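인쇄 | 이메일로 보내기

부품 상자 정리 갤러리

글·사진 클라이브 돕슨 / 10월
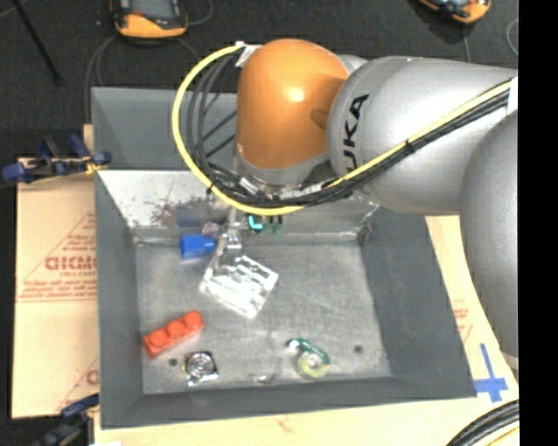 들어가며

프릴로츠카 작업실 부품 정리 시작. 급하게 올림. 설명은 짧게, 나중에 보충 예정(아마도). 목록상 총 1,225점인데 그중 332점은 아직 이름표 없음. 사진마다 한두 줄씩만 적음. 순서는 정리 목록 순서 그대로.

1. 회색 상자

맨 위 사진. 깊은 회색 통, 작은 물건 몇 개만 담긴 상태. 안쪽 벽은 희끄무레하고 적갈색 얼룩이 점점이 있음. 세척 목록에 올려 둠. 솔은 빈디크 것 말고 부드러운 걸로. 지난번에 거친 솔 썼다가 다른 통 하나 긁어먹음.

2. 흰 트레이

같은 사진, 마름모꼴로 비스듬한 흰색 직사각형. 반투명해 보임. 표면에 턱이랑 홈이 있고 빛이 꽤 반사됨. 분류는 일단 '칸막이·받침'. 네빌 마스든은 '용기'로 가자는데 아직 못 정함. 용기 쪽은 이미 자리가 꽉 찼음.

3. 청록색, 진녹색 부품

통 안쪽 벽에 붙어 있는 작은 것들. 케이블에 일부 가려서 모양은 잘 안 보임. 색깔별로 안 나누고 크기별로 나누기로 했으니 둘 다 '소형' 칸으로. 색으로 나누면 칸이 모자람, 작년에 해봤음.

4. 케이블

노란색 한 줄이 크게 고리를 그리고 검은색 다발이 그 안쪽으로 같이 감. 검은 타이로 묶여 있음. 타이는 치텀에서 한 봉지 1,000개짜리로 주문해둠. 도착하면 선반 아래칸. 흰색 테이프는 서랍 2번에 있으니 찾지 말것.

정리 메모

- 이름표는 상자 앞면 왼쪽 위. 손글씨 괜찮은데 볼펜은 금방 지워짐, 유성펜으로.
- 소형 칸은 뚜껑 있는 상자만.
- 메나트덴 선반은 아직 조립 전. 나사 봉투 어디 뒀는지 아는 사람 연락좀.
- 목록 파일은 네빌이 관리. 고칠 거 있으면 직접 고치지 말고 쪽지로 남겨 주세요. 지난번에 두 사람이 동시에 고쳐서 절반이 날아갔음.
- 품목 번호는 그대로 유지. 빈 번호 나와도 당겨 쓰지 않기.
- 같은 부품이 두 상자에 나뉘어 있으면 큰 상자 쪽으로 합칩니다. 합친 다음엔 남는 상자 이름표 꼭 떼기. 안 떼서 빈 통을 세 번이나 열어봤음.
- 용도 모르는 건 '보류' 상자로. 버리기 전에 저한테 한번 물어봐 주세요.

다음에 올릴 것

공구 서랍, 창가 쪽 선반, 그리고 포장재. 포장재는 양이 많아서 따로 페이지를 만들지도 모르겠음. 이름표 없는 것들 목록은 오후 4시 이후에 문 옆에 붙여 놓겠습니다. 지나가다 아는 부품 보이면 옆에 이름만 적어 주세요. 오타는 나중에 고칠께요.

문의: 프릴로츠카 작업실, 클라이브 돕슨 | © 프릴로츠카. 무단 전재 금지 | 맨 위로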